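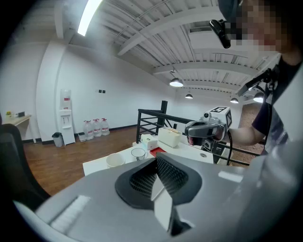

Friction is a force that acts where two surfaces touch. It pushes against sliding. If you drag a book across a table, friction between the cover and the table slows the book down. Surfaces that look smooth still have tiny bumps, and the bumps on one surface catch on the bumps of the other. Some surfaces have bumps large enough to see. The gray housing in the photo has a white ribbed strip running across it, and ribs are one kind of raised pattern. Bottle caps and the handles of some tools have raised patterns too, and these help fingers hold on.

Two kinds of friction

Static friction acts on an object that is not moving. It must be overcome before the object starts to slide. Sliding friction acts once the object is moving. For most pairs of materials, static friction is the stronger of the two. This is why a heavy box is hard to start and easier to keep going.

How friction is measured

Force is measured in newtons. A spring scale shows the force as you pull. Suppose a box weighs 660 newtons and a pull of 225 newtons is needed to start it sliding. Divide the pull by the weight: 225 ÷ 660 = 0.34. This number is called the coefficient of static friction. It belongs to the pair of surfaces, so a box on carpet and the same box on ice have different numbers.

Try it: the ramp test

You need a flat board, a coin, an eraser and a protractor.

Put the coin at one end of the board. Lift that end slowly and stop when the coin slides. Measure the angle between the board and the table. Do this three times and write down each angle. Repeat with the eraser.

A steeper angle means more static friction. An object that starts to slide at 30 degrees has a coefficient of 0.58.

What changes friction

Oil and water can form a thin layer between surfaces and keep the bumps apart. Pressing the surfaces together harder raises the friction force. Rubber usually grips well on dry pavement, and shoe soles are often made of it.

Words to know

Newton: the unit of force.
Coefficient: a number that compares two amounts.
Lubricant: a material, such as oil, that lowers friction.

Page updated 10 June 2019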